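From: Cistside Fabric Exchange list
Date: Wednesday, January 2, 2019
Subject: Re: [cistside-fabric] Folding slippery dress fabric for the swap shelves

Replying to the list instead of just to you, as two other people asked me the same thing at the December swap.

> I have taken over the dress fabric shelves at Butham and I can't get the
> lighter pieces to stay folded. The cottons are fine. Anything with a bit of
> shine on it slides off the stack the first time someone pulls a piece from
> underneath, and by the end of the afternoon it's all in a heap. Do you use
> boards? I looked at the comic book boards people recommend, but the shelves
> are not very deep and I don't want to spend much. Also, how are you dealing
> with pieces that aren't square? We get a lot of leftovers where somebody has
> already cut out a sleeve or a skirt panel, and I never know which way to
> start.

I used boards for one season and gave up on them. They work well for quilting cotton. With slippery fabric the whole wrap rotates on the board and you end up with a loose roll and a corner of cardboard sticking out of it. They also take up room on a narrow shelf. If you already own some, keep them for the cottons and do the rest by hand.

The first thing I would change is where you fold. A bare table is the worst place for this kind of cloth. It skates around, and every time you let go of one end to deal with the other, the first end moves. I fold on something quilted. A bed works, or a couch if the seat is wide enough, or you can put an old mattress pad over the table at Butham. The stitching gives the surface some grip and the layers stay more or less where you put them.

I did the orange one with the dark flowers that way. It's going on the Butham shelf with the rest of my pile.

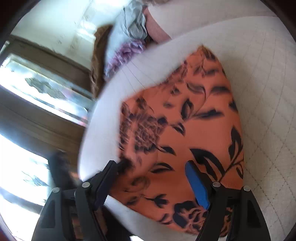
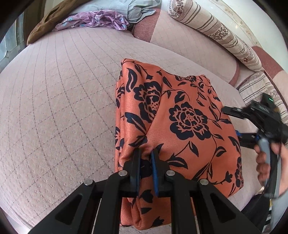

For pieces that aren't square, forget about matching the corners. Find the longest straight edge, or the selvage if there still is one, and lay it toward you. Everything else gets folded in over that edge. Points and odd corners go in first so they end up inside the bundle. If you leave a point for last it has nothing to tuck under, and it works loose when somebody handles it.

Then fold lengthwise until it's as wide as your shelf is deep. For Butham I would make it a little less than that, because people push the stacks back and the bundles at the rear get crushed. Flatten each layer with your forearm. Your palm will drag the cloth. Once you have a long strip, roll or fold up from the bottom and stop when you still have a flap left, then tuck the flap into the top fold.

It will be thick and it won't be pretty. I don't think that matters on a swap shelf. If you want it thinner, press the air out while it's still a strip – once it is bundled you can't do much about it.

Some smaller things:

Face the print outward. I used to fold right sides together to protect the fabric, and the result was that people unfolded every single piece to see what it was. With a large print, try to get one whole flower on the side that faces the room.

Don't pin. Pins leave marks in anything with a sheen, and one got left in a piece last September and went home with somebody's kid. I use strips of cotton selvage tied once around the middle. Rubber bands are out, they stick to the cloth when they get old.

Write the size on a paper tag and put it under the tie. For cut pieces I write the largest rectangle you could get out of it, since the overall length doesn't tell you much when there's a bite out of one side. Put the fiber on the tag only if you know it. "Unknown, light, slippery" is a perfectly good label.

Stack no more than 5 bundles high. I know there is space for more between the shelves. It's the tall stacks that come down.

On the Worenel bins: I asked, and they do have the shallow ones back in stock. They fit the Butham shelves with the lip facing out, and that lip is enough to stop a pile from sliding forward. You would need 3 per shelf. The Valtonen ones are sturdier but too deep by the width of my thumb. I measured twice because I wanted them to fit. If anyone on the list has shallow bins or trays at home that aren't being used, please bring them along before we buy any.

I still have two bags of lining fabric from the fall that need to be folded and tagged. Most of it is plain, and there's one bag I haven't opened. I can drop them at Butham before the next swap if there is room under the cutting table, or keep them here until then. Let me know which.

One more question from me, for anyone. Has the key to the back cupboard turned up? The spare pads are in there, and I'd like to get one out for the folding table.

--
Cistside Fabric Exchange
Plain text only please. Trim your quotes before replying.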